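# Grasp Planning

Grasp planning is the bit of robot software that decides where the fingers go. You hand it some picture of the world (a depth image, a point cloud, plain old color video) and it hands back a spot, an angle and how wide to open. I've been writing planners for years and I still think it's the most fun part of the whole stack!

## How it works

Older planners start from a shape model. They try out lots of finger positions on it, score each one, and keep the best. The one I learned on, at a little shop called Cutley, would chew through 2,000 candidates for a single fork, and you could go make coffee while it did. Newer ones learn from examples, so they skip most of that searching and guess a good grasp straight from the camera view.

Most systems split the job into 3 stages: find the object, propose grasps, then check that the arm can reach them without hitting anything. I like to keep the reach check separate, even if it's slower, so I can tell which part messed up.

## Shiny things

Flatware is where planners go to suffer. Depth cameras hate polished metal, and you get holes in the cloud right where the spoon should be. Brilonix, the planner I work on now, mostly gives up on depth for spoons and goes by the outline in the color image instead. It still mixes up a spoon and its neighbor when they lie close together, and I have a long list of saved failures from our Riihimäki test bench to prove it. 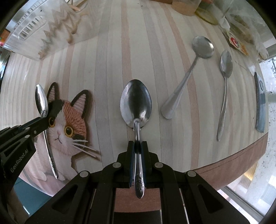
**A hand-held gripper closed on a spoon handle**, shared by Kerstin Brandes, perception software lead, Brilonix

A handle is usually the better bet than the bowl, by the way. It's narrow, so two flat pads can close on it from the sides, and the bowl's curve doesn't push them off. The catch is weight: grab too near the end and the bowl wants to swing down when you lift, so our scoring pulls the grasp toward the middle. I picked that penalty by hand, and I'd love to see it learned.

## See also

- Motion planning
- Point cloud segmentation
- Litutberg (our grasp labeling tool)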